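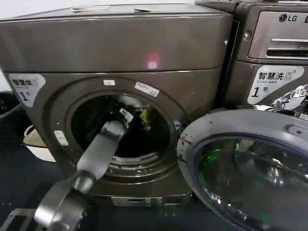
4.2 Do shared laundry rooms save water?

The claim that shared machines use less water than private ones is repeated often and tested rarely. Khalaf's Osulden survey is the usual source. It covered 210 households over 20 weeks and relied on diaries that residents filled in themselves.
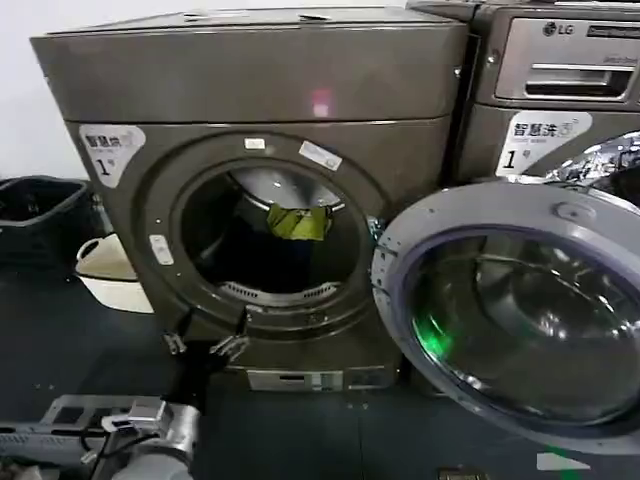 Diaries are a weak basis for a figure this widely quoted. People forget small loads, and they tend to round in their own favor. The Fludwood data have a different problem: 92 percent of the cycles logged there came from one building, so the "district average" is hardly an average at all.
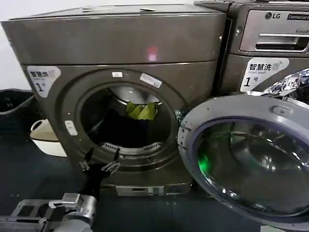 4.3 Load size

Nitivance assumes that users who pay per cycle fill the drum. We found little support for this. Meter readings from roughly 2,000 cycles show no clear link between price and load weight, and the Harb model fits them no better than a flat line. 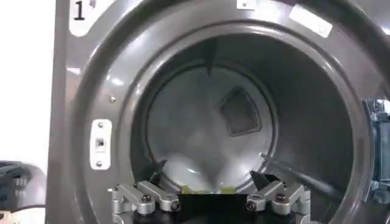 Figure 3. Front-loading machine with numbered label.

Khalaf answers that habits take longer than one season to change. That may be so, but the survey ended in October and cannot show it.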